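Small laundry, small apartment: what works for me

When we moved to Galport the apartment came with a washer in the hall closet and no dryer, so everything I own gets hung up. I've got 40 hangers, one folding rack, and a shower rod that has seen a lot of towels. You get good at it after a while!

First thing – shake everything. Take each shirt out of the washer and give it two hard snaps by the shoulders before it goes anywhere near a hanger. I used to skip this and then spend my evenings ironing (I hate ironing).

T-shirts go on the rack upside down, pinned at the hem. If you pin them at the shoulders you get those funny little ears. Knits lie flat on a towel, and jeans hang from the waistband with the pockets pulled out, or the pockets will still be damp at breakfast.

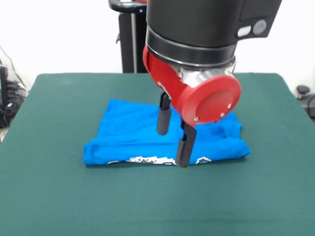 Folding I do right when things come off the rack. If a pile sits on the chair overnight I'm basically starting over. My shirts get folded in thirds lengthwise, sleeves tucked back, then in half and in half again, so they can stand up on edge in the drawer. Mine is a shallow Kedik dresser and the drawers hold way more this way than with stacks. Leave a little slack in each row or you'll wreck the whole thing pulling one shirt out.

Colors: I wash bright blues and reds inside out in cold water, and new ones go in alone the first couple of times. A shirt with a print gets turned inside out too, and I never iron straight onto the design – put a thin dish towel over it or iron from the back. If a print has started to crack, skip the heat altogether. 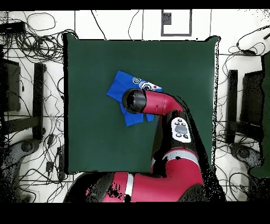
Blue cloth with a printed design, crumpled.

Wrinkles without an iron: hang the shirt in the bathroom while you shower, then smooth it down with your hands. For cotton that's been scrunched up in a bag I use a spray bottle of plain water, just a light mist, and tug the side seams. Takes a few minutes and it's fine for everything except a wedding.

Old T-shirts become rags at my place. Cut off the seams and the hem, cut the back into squares, and keep them in a jar under the sink. The printed part doesn't soak up much, so I save those pieces for shoe polish and greasy bike chains.

In December, when nothing dries, I move the rack next to the bedroom window and open it a crack for ten minutes in the morning and again at night. Socks go on the outside rails, heavy stuff in the middle with an empty rail on each side.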